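おもちゃの図書館「ムヴォラ」、9月に新しい貸出室をオープン
ごっこ遊びの道具を中心に729点、子どもも大人も手に取って選べる部屋ができました 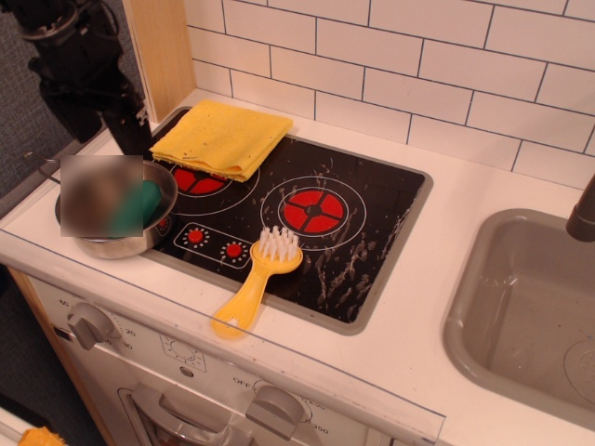

ヴステッド、9月

おもちゃの貸出と遊び場づくりに取り組むムヴォラ(Muvora)は、この9月、ヴステッド(Vusstead)のゴネイム通りに新しい貸出室を開きます。これまで週替わりで場所を移しながら続けてきた貸出が、ようやくひとつの部屋に落ち着くことになりました。棚に並ぶおもちゃは729点。積み木、木のレール、手押し車、人形の着替え、そして台所まわりのごっこ遊び道具が、初日からすべて借りられます。

おもちゃの図書館は、本の図書館とほとんど同じ仕組みです。登録をして、気に入ったものを持ち帰り、家でたっぷり遊んで、返す。ただ、本と違っておもちゃは場所をとりますし、音も出ますし、箱から出してみないとおもしろさがわかりません。新しい貸出室では、棚の手前に広い床を残し、借りる前にその場で遊べるようにしました。気に入りすぎて帰れなくなる子がきっと出るだろうと、スタッフは今から楽しみにしています。

■台所のおもちゃは、いつも貸出中

ムヴォラの貸出は、昨年度の1年間で1,179回にのぼりました。なかでも人気が高かったのが、ままごとの道具です。コンロや流しのついた台所、小さな鍋、布きん、お皿。返ってきたその日に次の家庭へ旅立っていくことも多く、棚に並んでいる姿を見たことがないという利用者もいるほどでした。新しい貸出室では台所セットを増やし、大きな本体と、鍋や食器などの小物を別々に借りられるように改めました。家にすでに台所のおもちゃがあるご家庭でも、小物だけを入れ替えて、いつもと違う献立に挑戦していただけます。

「ままごとは、子どもが大人をいちばんよく見ている遊びだと思います」と、ムヴォラ代表のヌハイラ・マフルースは話します。「味見のしかた、鍋を置くときの手つき、ため息のつき方まで、びっくりするほど家の人に似ているんです。うちの息子は3歳のころ、毎回かならず『お塩が足りない』と言いながら何も入っていないお椀を出してきました。ああ、わたしだ!と思いましたね。新しい部屋で、あちこちの家の味が混ざりあうのを早く見たいです」

■直すところまで見てもらえる工房

貸出室の奥には、修理のための小さな工房「グルケオ(Grurkeo)」を設けました。外れた車輪、ゆるんだ蝶番、ほつれた人形の腕。長く貸し出していれば、おもちゃはどうしても傷みます。これまでは倉庫の隅で行っていた修理を、今度は子どもたちの目の前で行います。作業台と遊び場のあいだには低い仕切りがあり、背の小さな子でも手元がのぞけます。

工房を受け持つのは、家具の修理を長く手がけてきたマフムード・ワーリーです。

「椅子を直していても、後ろから応援されることはまずありません。おもちゃは違います。ねじを1本締めるたびに、もう走る? まだ? と聞かれるんですよ。こちらも張りきってしまいます。直した跡はなるべく隠さずに残すつもりです。次に借りた子が、ここ何かあったんだな、と気づいてくれたらうれしいので」

家庭で壊れてしまったおもちゃの持ち込み相談も受け付けます。電池やモーターを使うものは、状態によってお引き受けできない場合がありますので、まずは窓口でお見せください。

■借りかたのご案内

登録はどなたでもできます。お子さんのいるご家庭はもちろん、孫が遊びに来る週だけ借りたいという方、保育の現場で試してみたいという方も歓迎です。1回に借りられるのは7点まで、期間は3週間。次の予約が入っていなければ、窓口か電話で延長できます。台所の本体や滑り台などの大型のものは、1回に1点とさせていただきます。

返却のときは、小物がそろっているかを一緒に確認します。足りないものがあってもあわてず、そのままお知らせください。鍋のふたやレールの1本は、ソファのすき間から後日ひょっこり見つかるものです。見つかったら次の来室のときにお持ちいただければ十分です。洗えるものは貸出室で洗い、布のものはまとめて洗濯しますので、ご家庭での手入れは軽く拭く程度でかまいません。

■オープン月の催し

9月いっぱい、貸出室の床を使って「まちの食堂ごっこ」を開きます。料理をする人、注文をとる人、食べる人を子どもたちが自由に交代しながら、好きなだけお店を続けるという遊びです。メニューは紙とクレヨンで書きます。大人のみなさんには、ぜひお客さん役をお願いします。何が出てきても、おいしく召し上がってください。参加に予約はいりません。

あわせて、家で眠っているおもちゃの寄付も募ります。とくに探しているのは、ままごと用の食器、木のレール、大きめの布です。部品が欠けているものもグルケオで見せていただき、使えるところを生かします。ぬいぐるみは保管の都合により、今回は受け付けていません。

■ムヴォラについて

ムヴォラは、ヴステッドを拠点におもちゃの貸出、修理、遊びの場づくりを行う団体です。集会所の一角を借りた小さな貸出から始まり、現在は保育施設への出張貸出も行っています。

■お問い合わせ
ムヴォラ貸出室(ヴステッド、ゴネイム通り)
取材のお申し込み:広報担当まで。子どもたちが遊んでいる時間の撮影をご希望の場合は、保護者の方への確認が必要なため、事前にご連絡ください。工房グルケオの作業の見学も承ります。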